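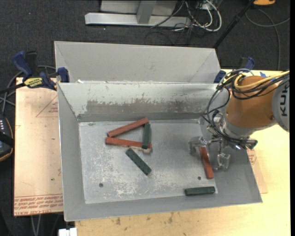
Red and green blocks in the sorting bin, with the arm at work on a red one.

I'd told Agata Leone I only needed ten minutes, and I stayed for most of the afternoon. She runs the student robotics club with Cinzia Bianchini, a senior who joined as a freshman because a friend dragged her along (the friend quit, she didn't!). This year's project is called Wirnik, and the goal sounds like something a toddler could do: pick blocks out of a metal bin, one at a time, and sort them by color.

"Everybody laughs when I explain it," Cinzia told me. "Then I ask them to write down how they'd pick up a block that's leaning on two other blocks, and they get really quiet."

She's in charge of the grasping code, and she has opinions. Blocks lying flat by themselves are fine. Blocks touching a wall make her groan. And a pile where one is resting across another? "I dream about those. Bad dreams."

I asked how many tries they'd logged since June and she pulled up a spreadsheet with some 800 rows, every one of them typed in by a club member. There are 17 students on the project, and Agata makes all of them take a turn at the logging, even the ones who'd much rather be programming. "They complain to me, and then they find something weird in row whatever and come running," she said. "I love that part."

The bin looks like it's been through a lot, so I asked about the scratches. Agata laughed. "We're not gentle people."

Next up is the Clerumetti, a student contest where each team gets 12 minutes to clear a bin it has never seen. Last time the club came in 11th. Cinzia wants to do better but wouldn't give me a number, no matter how many ways I asked.

"Write that we're practicing," she said, and went back to her laptop.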